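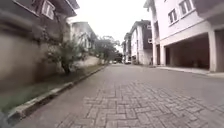 hingeside asks: External detector on the front of the house sets off the pre-alarm most nights. Do I replace it, move it or change the wiring?

I have a hard-wired Monti panel with indoor detectors on the ground floor and landing. These have never given any trouble. In October I added one outdoor passive infrared detector, a Stiltix dual-element unit, to cover the approach to the front door and the side gate. It is wired back to a spare zone on the panel. The zone is programmed as a perimeter warning, so it chimes indoors and writes to the log but doesn't sound the external siren.

The log shows activations on most nights, usually in the second half of the night, sometimes in pairs a few minutes apart and sometimes as one on its own. On windy nights there are more. By day it triggers when somebody walks up to the door and otherwise stays quiet. I have sat at the upstairs window on two of the bad nights and saw no person or animal in the covered area when the chime went.

Details of the installation, as far as I know them:

The detector is fixed to the wall beside the porch at a height of 2,000 mm, facing outwards. Sensitivity is on the middle setting. Pulse count is set to one.

The cable run is around 40 metres, six-core alarm cable, through the loft and down the outside wall in conduit. Supply at the panel terminals is 12 volts nominal. I have not measured it at the detector.

The boiler flue comes out on the same wall, lower down and to the left.
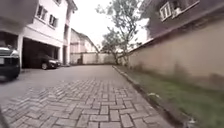

The tamper circuit is on its own pair and has never shown a fault. The alarm contact is normally closed, with the end-of-line resistor fitted at the panel end, because that was the easiest place to fit it. I gather this may be wrong, but the zone reads as healthy when closed and open when triggered, so I left it.

Before I spend money on a different detector I would like to know whether the cable length could be the cause, and whether a second detector in series or parallel is a sensible way of confirming an activation. The supplier in Gandutham offered me a larger power supply, but I don't see how that would help.

Posted December 4, 2022
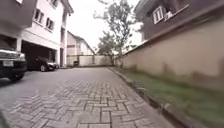 latchkeeper replied: The cable length is very unlikely to be the cause. A passive detector of that type draws a few milliamps at rest and not much more when the relay changes over. Over your run, even on thin alarm cable, the voltage lost is a small fraction of a volt. A larger power supply would only help if the panel supply is already overloaded, and you can check that for the price of a meter. Measure across the detector's supply terminals with the system set and again with the mains off to the panel. If the reading stays close to the nominal figure on battery, leave the supply alone.

I would look at the following before buying anything.

Pulse count. One pulse outdoors is too low. It means that a single change across one pair of zones is enough to operate the relay. Set it to two. A person walking across the pattern will still cross several zones, so you lose very little. The setting is normally a jumper, and on some units it is only read at power-up, so disconnect the supply for a minute after moving it.

Boiler flue. This is my main suspect. The plume from a condensing boiler is warm compared with the night air and it drifts. When the heating timer or a frost setting fires the boiler in the early hours, the plume rises across the detection pattern and is carried further by wind. Compare the times in the panel log with the times the boiler runs. You don't need to sit up for this. Turn the boiler off at its programmer for two nights and see whether the log is clear. If it is, mask the part of the lens facing the flue using the strips supplied, or turn the head away from it.

Aim. Facing straight outwards is the weakest arrangement for a passive detector. It responds best to movement across the pattern and worst to movement directly towards it. If you mount it so that it looks along the front of the house, a visitor has to cross the zones to reach the door. It also stops the detector looking at whatever lies beyond your boundary. The quoted range is for a person at a given temperature difference — on a cold night it can see a good deal further than the leaflet says, and that includes warm engines.

Height. Check the leaflet. Some outdoor units are designed with parallel upper and lower beams and must be mounted at the stated height and exactly plumb. Others have an adjustable lower beam. If yours is the first kind and the leaflet asks for a different height, the pattern will not be where you think it is.

End-of-line resistor. Yes, it is in the wrong place. At the panel end it does nothing except satisfy the panel. A short anywhere along the cable would leave the zone reading healthy permanently, with the detector dead. Move it into the detector housing, in series with the alarm contact, and use the value given in the Monti manual. It won't cure your false activations, but do it while you have the cover off.

On the second detector: if the two normally closed contacts are wired in series, either one will open the zone, so you would have more false activations. In parallel, both must open together, which does give confirmation, but only if the relays stay open long enough to overlap. They often don't. It also means that one failed detector stops the zone working at all. If your panel has a double-knock or cross-zone option, use that and give each detector its own zone.

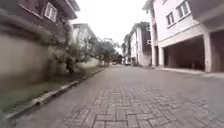

Reply from wallplug: Had the same with a Stiltix at our place in Bidport. It was spiders. They like the hood and they spin across the lens at night, then the web moves in the wind and the thing goes off. Wipe it down and put a bit of insect repellent on the housing, not on the lens. Mine was fine after that. I had also moved it to the other side of the porch, so I can't say for certain which of the two did it.

borecutter added: Agree with most of the long reply, but one point has been missed. Has the cable entry been sealed? With conduit coming down an outside wall into the back of a detector, air moves from the loft down the conduit and into the housing. It is warmer than the air outside, and it passes behind the sensor. You get activations with wind and when the outside temperature drops, and that matches your log at least as well as the flue does. Insects get in by the same route.

Seal the conduit where it leaves the loft and again at the detector, using neutral-cure silicone or a proper gland. Don't use the acetic type that smells of vinegar — the fumes attack the contacts and the board. Leave the drain hole at the bottom of the housing open.

Change one thing at a time and leave it for several nights before touching anything else. I would do the seal and the resistor together, as only the first can affect the fault, then the pulse count, then the boiler test. Write the date of each change next to the log entries.

If it still chimes with the boiler off, the entry sealed and the count on two, cover the lens completely with card for a night. An activation with the lens covered points to the unit or its connections. Remake the terminals first and try it again before you send the unit back.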